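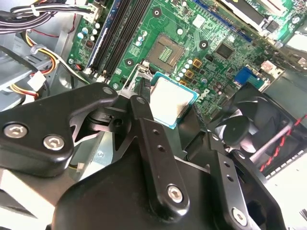 Skevcombe Technical College
PC Hardware and Repair, Unit 12: Processor Removal and Installation
Notes for the bench session, Room 509
Revised 2023-03-05

Before you come in

Read these notes. I know how that sounds. Every year a few people arrive having read the title, and they are easy to spot, as they are the ones asking where the pins on the processor went.

They didn't go anywhere. On the machines we use for this unit the pins are in the socket and the processor has flat contact pads on its underside. This arrangement is called land grid array, LGA for short. The older arrangement, with pins sticking out of the chip like the bristles of a hairbrush, is called pin grid array, or PGA. You will meet both in working life. Under PGA you ruin the processor. Under LGA you ruin the motherboard. Progress takes many forms.

Bring a pencil, the lab sheet, and sleeves that end somewhere above your wrists. Coffee stays on the shelf by the door with the other coffees.

Parts you should be able to name

Heat spreader: the metal lid on top of the processor. It carries heat to the cooler. You may handle it if it's clean, but a thumbprint on it will have to be wiped off before the paste goes on, and the thumb's owner will be doing the wiping.

Substrate: the thin board the heat spreader sits on. You hold the processor by its edges. The underside is off limits.

Socket: the square bed of contacts on the motherboard. Very fine, very close together, and slightly springy. They are meant to bend a little, in one direction, under even pressure from above. They are not meant to be dusted with a sleeve.

Load plate, or retention frame: the metal piece that comes down over the edges of the processor and keeps it pressed to the contacts.

Retention lever: the wire arm at the side of the socket. It pushes the load plate down and locks it there. It's under real spring tension when closed, so keep a thumb on it the whole way up. Letting it fly produces a noise the entire room will comment on.

Keying: the small notches in the edges of the substrate, which match bumps in the socket wall. There is also a tiny triangle at one corner, with a mark at the corresponding corner of the socket. Between the notches and the triangle there is exactly one correct orientation. A square object has four possible ones, and in my time here I have seen all of them defended with confidence.

Taking the old one out

1. Shut down, switch off at the supply, pull the cord, then press the power button once to drain what's left. Yes, with the cord out.

2. Clip your strap to bare metal on the chassis. Painted metal doesn't count.

3. Remove whatever shroud or duct stands between you and the cooler. If it won't move, look for the latch. There is always a latch, and it is usually on the side you can't see.

4. Loosen the cooler screws a little at a time, working corner to opposite corner. Unplug the fan before you lift. People do it in the other order about once.

5. Twist the cooler gently if the old paste is holding on to it. A gentle twist means a few degrees each way. Don't pry.

6. Press the lever down slightly, ease it out from under its hook, and bring it all the way up. Open the load plate.

7. Lift the processor straight up by two opposite edges. Put it in the tray, pads down, lid up. Leave it there.

Stop here and call me over. I will look into the socket with the flashlight and sign your sheet. This signature matters: if there is a bent contact after I've signed, it's yours, and if there is one before, it belongs to whoever had the bench last May.

Looking into the socket

Tilt your head, or the lamp, and look across the contacts from a low angle. A healthy socket has an even shimmer, with every row catching the light the same way. A bent contact interrupts the pattern – a dark dot, a bright dot, or a little gap where the row seems to stumble. Look from two sides. A bend that is obvious from the left can vanish completely from the right.

If you find one, write down where it is using rows from the triangle corner, and leave it alone. There are videos online of people straightening contacts with a sewing needle. There are fewer videos of those people's second attempts.

Putting the new one in

1. Check that the lever is fully up and the load plate fully open. Halfway is not open.

2. Find the triangle. Find the notches. Find the bumps in the socket wall. Say the orientation aloud to your bench partner, who should disagree with you if you're wrong and preferably not otherwise.

3. Bring the processor over the socket and keep it level. Most trouble starts here, when one edge arrives before the others and drags across the contacts on its way in.

4. Lower it straight down and let go. It should sit flat under its own weight. You add no force at this stage. If you feel that a small push would settle it, lift it out and start again at step 2.
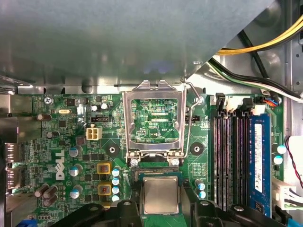

Munther Khasawneh wanted to know how he was supposed to believe in "no force" when the lever afterward takes so much of it. A fair question, and it comes up in some form every year. The answer is that the lever's force goes through the load plate and spreads over the whole processor at once, straight down, once everything is lined up. Yours would go through one finger into one corner. So the lever may feel stiff and may even creak a bit on the last part of its travel, and that is normal. What isn't normal is a load plate that won't lie down before you've touched the lever. In that case the processor isn't seated.

5. Close the load plate, bring the lever down, and tuck it under the hook.

6. If the socket came with a plastic cover, keep it. A motherboard going back to the supplier without its cover tends to come back to us, with a note.

7. Wipe the heat spreader and the cooler base with a lint-free cloth and alcohol. Let both dry.

8. Paste: a dot in the middle, the size of a small pea. The Ternance tube on your bench has served almost 400 installations' worth of students and would have served twice that, but for the frosting enthusiasts.

9. Set the cooler down level and tighten corner to opposite corner, a few turns each. Plug in the fan. Refit the shroud.

10. Power up, go into setup, and copy the processor name and temperature onto your sheet. A machine that shuts itself off within a minute generally has a fan cable lying loose in it somewhere.

What gets marked

The socket inspection carries the most marks, then orientation, then the order of the steps. Speed carries none. Dorothy Heywood holds the course record for the slowest installation and also the only full score in her year, which she may mention.

For next time

Read Samarakoon, chapter 3, on thermal paste and mounting pressure. Skip the section on liquid cooling, as we have no budget and one carpet.

Answer in a paragraph each:

Why does a single bent contact sometimes show up as missing memory?

You close the lever and hear a faint crunch. What do you do first, and what do you write down?

Hand both in at the start of the session, on paper, with your bench number at the top. The Sallmont sheet with the socket diagrams is in the rack beside the door. Please take one copy.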